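Skiner
Careers / Open positions

Software Engineer, Perception and Manipulation Planning
Macaraeg office, full time, on site four days a week
Posted Aug 22, 2021

Skiner writes the software that lets two-armed service robots do household upkeep: clearing drains, wiping counters, refilling dispensers, putting things back where they were. We don't build arms. We write the perception, grasp planning and control layers, and we ship them to companies that do build arms. The team is 17 people, 12 of them engineers.

We are hiring one engineer for the bathroom tasks group, which is led by Olga Escobar. The group owns a planner called Tiltonine and the set of human demonstrations it learns from.

What you would work on

Tiltonine takes head-camera video of a person doing a task with both hands and turns it into a sequence of contacts, grasps and releases that a robot can attempt. It works well on kitchen tasks. In bathrooms it still fails too often, and most of the failures start in perception. Glass and clear acrylic are missed or placed at the wrong depth. Chrome picks up reflections that the segmentation model reads as separate objects. Veined stone confuses the edge detector, so a thin tool held over a counter can lose half its length.

Your first project would be pose tracking for long, thin tools during two-handed handling. The current tracker drops the tool when one hand covers the handle. You would replace it or fix it, and you would have a say in which.

After that, the work is split between:

- the hand and object contact model (Python, PyTorch)
- the real-time side of the planner (C++17, ROS 2)
- the replay tool our annotators use to check contact labels against video
- the nightly regression run, currently 67 tasks, which needs someone to look after it

What we need from you

- Three or more years writing software that ran on a real robot or a real camera system
- Solid C++ and Python
- Working knowledge of 6D pose estimation, tracking or depth completion
- Comfort reading other people's calibration code and correcting it
- Clear written English. Design notes are short, but everyone writes them

Useful, but we will not turn you down for lacking it: experience with transparent objects, learning from demonstration, or label tooling.

A degree is not required. If you have one, list it. If you don't, tell us what you have built.

What the data looks like

Demonstrations come from the head camera, with both hands in view for as much of the task as possible. There are no markers on the tools or the hands.

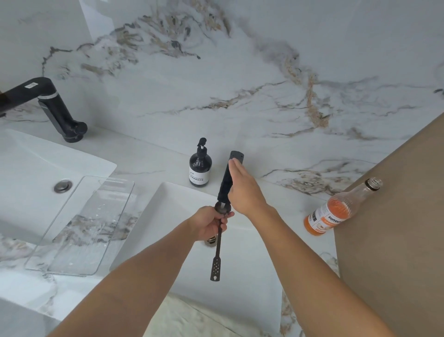
Head-camera view from a drain stopper task. Both hands are on the tool, with a clear tray over the left basin.

Pay and conditions

Salary is set by level and is given to you in writing before the first interview. Health and dental coverage start on the first day. We pay 100 percent of the premium for employees. The office is on the second floor of the Skirudlow building, with elevator access, and has a test bathroom and a test kitchen on the same floor. You would spend part of most weeks in one of them.

Travel is light. Expect one trip each May for the integration week with our hardware partners.

How to apply

Send a resume and a link to, or a description of, one piece of code you wrote and still maintain. No cover letter. Use the application form on this page and choose "Bathroom tasks" from the list.

Normand Tremblay reads all applications for this position and replies to each one. There are two interviews. The first is a video call about your past work. The second is on site and includes two hours with recorded demonstrations and a copy of the tracker, on your own laptop or one of ours. We pay for travel to it.

The position stays open until filled.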